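Ticket 1761 - Attachment previews rotate after upload
Product: Bilter document portal
Site: Lasia
Status: Pending customer
Opened: November 6, 2025
Assigned to: Rory Forsyth

Reported behavior
Landscape JPEG files display upright in the upload dialog but turn 90 degrees in the saved record. PNG files are not affected. The customer sees this in two browsers, on wired and wireless connections.

Log
Checked the originals. Orientation tag is present and correct in all files supplied.

Pulled the preview service log. 111 conversions in the sample, 47 of them with the tag dropped. All 47 went through node Urnska. The other node, Suksawat, kept the tag every time.

Compared image library versions. Urnska is one release behind - the May update was never applied there.

Took Urnska out of rotation, applied the update, cleared the preview cache and restarted the service. First restart failed on a stale lock file. Removed it by hand, second restart was clean.

Re-uploaded a set through Urnska only. Previews match the originals. Conversion queue drained in 65 seconds.

Records saved before the fix keep the old preview until someone runs Rebuild from the Tools menu. Customer to confirm, then close.

Attachments (3)

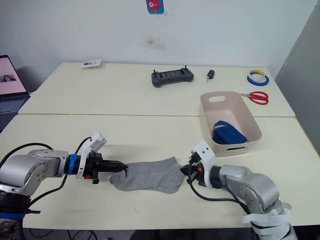
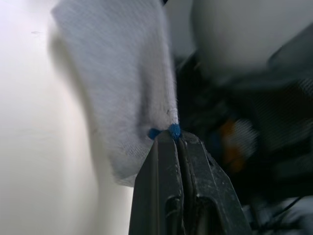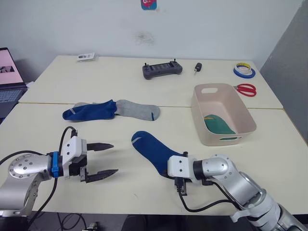

Gray sock on the table, sock close up, the two white tables and wall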